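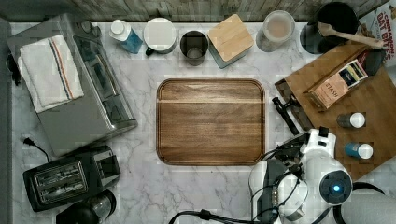
Cutting board and toaster oven on the kitchen counter.

April 13, 2018

Our dog Quezada turned nine in December, and the vet told me at his checkup that he needed to lose weight. He got on the scale at 44 pounds and I didn't think that was bad for his build. Dr. Zepeda did. She put her hands on his ribs, then had me do the same, and I couldn't feel much.

I had been filling his bowl with an old coffee mug, twice a day, and never measured it. When I got home I worked it out from the bag. With the mug, the dental chew and whatever my husband Melquiades was handing him at dinner, he was getting 1,006 calories a day. Dr. Zepeda wanted him at 705.

We didn't change his food. He has had the same kibble for years and his stomach is touchy, so I only changed how much of it he gets. I bought a cheap kitchen scale and weigh out both meals in the morning. The second one goes in a jar with a lid. If somebody asks whether the dog has been fed, they can look at the jar — that has ended a lot of arguments in our house.

Treats come out of the same total. He gets plain green beans now, or a few pieces of kibble held back from breakfast. He spit out the first green bean and walked away from it. By the second week he was sitting for them. He won't touch carrots, cooked or raw.

Walks were harder. His back legs are stiff first thing, so one long walk was no good for him. We do a short one before work and another after supper, and my neighbor Yaneth takes him around the block at noon on the days she's home. She has a beagle who pulls the whole way, and he walks faster trying to keep up with her.

The first month he lost almost nothing and I was ready to quit. I found out Melquiades was still giving him toast crusts. After that stopped, the weight started coming off slowly. He can get up on the couch again without a running start, though I'd like him to use the step we bought him.

We go back for another weigh-in next month. I still need to ask about his knees and whether the fish oil is worth buying again.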